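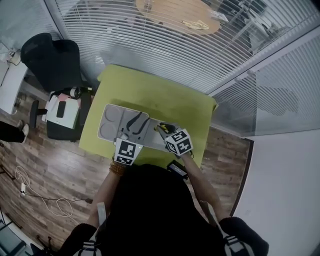
## Gray tray, small table, green cloth

Bench notes > Kits and trays > Molded tray trial

29 Oct 2024

Claim under test, from the Nonlow sheet: a molded tray "puts every tool back where it belongs." I don't believe it, and I'm writing that down before the results so I can't pretend later that I was neutral. A tray is a piece of shaped material. People put tools back or they don't.

Setup was the small square table with the lime-green cloth on it. Marietjie picked the cloth. Her argument is that the gray tray and the dark tools both stand out against it, and I have to give her that one, because last time we worked on the bare bench and spent more time patting for small parts than using them. My complaint is that cloth moves. Press down on one end of the tray with a tool in your right hand and sooner or later the whole thing creeps. Marietjie says it doesn't. I put a strip of masking tape on the cloth along one side of the tray after lunch, worked normally for a while and came back to find the tray over the tape by the width of my thumbnail. She says I leaned on it. Of course I leaned on it, that's what working at a table is.

Things I looked at, in no good order.

The round recesses. They sit at the left end, one above the other, and they're shallow. The Nonlow sheet calls them "part wells." Anything with a bit of height tips on its way in and stays tipped. Flat washers are fine. Small screws are fine until you want one back, and then you're chasing it around the wall of the recess with a fingertip. I tried a fingertip, tweezers and the corner of a business card. The card was best, which tells you something about the recess. The old Brenar tins had a sloped side and I never once thought about getting a screw out of them.

The scissors-type tools. These go toward the middle and they don't lie closed. The handles spread into a V and then they take up room that was meant for something else. I asked around whether we're supposed to close them before they go down and got a different answer from everybody, so for now I'm assuming there's no rule. If there is one it should be on the card. A tray that only works with the handles shut needs to hold them shut.

The outline. Rounded corners, nice on the forearms when you reach across. I'm not being sarcastic. The square Drulov tray left a line on my arm every time.

Things drifting to the front edge. This is the one I care about. By the middle of any session there's stuff on the cloth between the tray and whoever is sitting there: small pieces, a handheld, the cap off something. The handheld with the screen ends up at the front edge of the table on the right-hand side, every time, and it's the perfect place for a sleeve to catch it. We've talked about this before, in April, and agreed it would live somewhere else. It doesn't live somewhere else. The tray has no place for it and was never going to have one, so I can't blame Nonlow, but the sheet does say "every tool."

Also the height. Seated at that table you end up with your head right over the work. Fine for ten minutes. I wouldn't want to do a morning of it, and I notice the people who like the tray best are the ones who tried it standing up for one round and then went for coffee.

Results, for what they're worth

We logged put-backs over the afternoon. 206 in total, Marietjie and me taking turns, one working and the other with the clipboard. A put-back counts as bad if the tool is on the cloth, across the lip, or in a place meant for a different thing. 14 bad with the tray. Marietjie read this out as though it were good news. I asked what the figure was for the plain cloth with no tray and it's 12, from the same number of put-backs, done last week with a felt-pen outline for each tool.

So the felt pen wins, or more likely neither of them wins and the difference is noise. I'd be happy with noise. What I won't sign is the sentence "the tray improves tool return," which was already sitting in the draft when I opened it.

In fairness, two points against my own side:

- The person on the clipboard could see which setup was in use, and the person on the clipboard was often me.
- On the outline day we were using fewer small parts, so there was less to misplace. Marietjie raised this, she's right, and I should have caught it when I planned the thing.

What would change my mind: same parts both days, somebody scoring who hasn't heard either of us talk about it, and the tray fixed down so creep is out of the picture. Lemaire non-slip sheet would do, there's half a roll in the drawer under the label printer. Cut it smaller than the tray so it doesn't show at the edges and collect fluff.

Around the table

The floor by the office chair has turned into a shelf again. Boxes and packets on top of a bag is storage only until somebody picks up the bag. Same goes for the white cables over by the wall socket. I tried to pull one charger free and got the lot. If anyone wants to do something useful in a spare half hour, untangle those and put a tag on each. I'm not convinced the tags will last but I'd like to be wrong.

The chair itself is fine for height but the armrests are no good if you want it pulled in close. Tried it, went back to leaning.

To do

- Cut the non-slip sheet, tape a corner, see if the creep goes away.
- Decide: handles open or handles shut. Write it on the card in marker.
- Find a spot for the handheld that is not the front edge. Marietjie suggests a pocket hung off the side of the table. I suggest your own pocket.
- Repeat both setups with the same parts. 2 sessions each.
- Take the "improves tool return" line out of the draft until then.
- Ask Nonlow if the tray comes with deeper recesses. I expect they'll send the sheet again.

Marietjie Lekota has read this and wants it noted that she disagrees about the cloth.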